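# Chapter 3: The Guest Room Between Stays

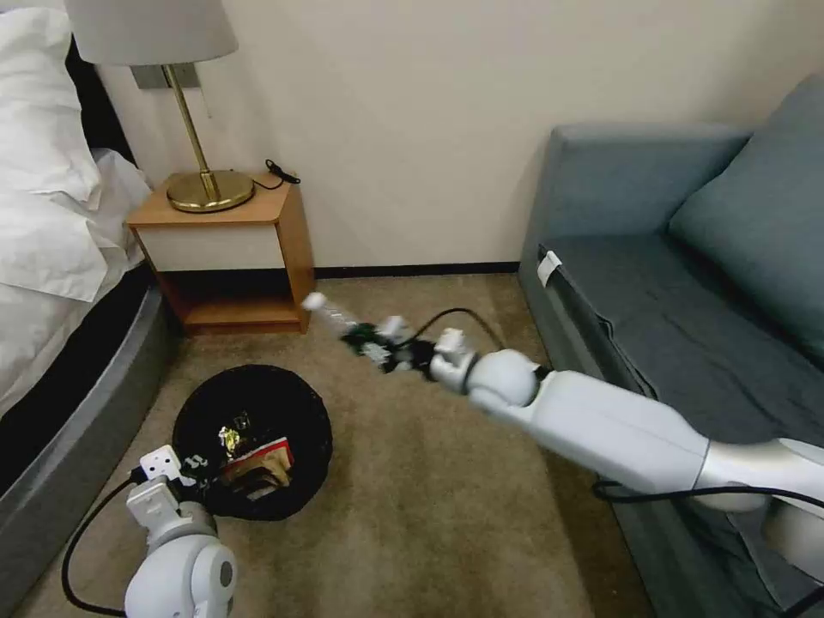

## 3.1 What the Room Attendant Inherits

A room that has been slept in is rarely in great disorder. More often it holds a small number of ordinary signs of use: pillows bunched against the headboard, a cable coiled beside the lamp, wrappers in the trash bin. The work of the room attendant begins with noticing these signs and deciding the order in which to deal with them.

This chapter covers the period between a guest's departure and the release of the room for the next arrival. Chapter 2 dealt with the supply cart and the linen closet, and students are expected to know that material before they continue.

The order of work taught in this course was set out by Emanuel Cârstea for the Tiltmont, a property of 100 rooms, and was later adopted at Mestthorpe. It places trash first, then linens, then surfaces, and leaves the carpet for last. Each attendant is allowed 26 minutes for a standard room.

**Trash.** The bin is emptied before the bed is touched. Lift out the bag with its contents, tie it, and fit a new one. Food wrappers and small boxes are not sorted by hand in the room.

**Linens.** Strip the pillows before the sheets. Check between the bedding and the base of the bed for small items.

**Surfaces.** The nightstand is wiped on the top, inside the drawer, and on the open shelf. A cable found on a nightstand may belong to the room or to the guest; compare it with the room inventory (Form 783) before moving it. Polished metal, such as a brass lamp base, is wiped with a dry cloth.

**Carpet.** Vacuum from the far wall toward the door, including the strip along the baseboard.

Section 3.2 takes up the bed in detail. Lost property is treated in Section 3.4.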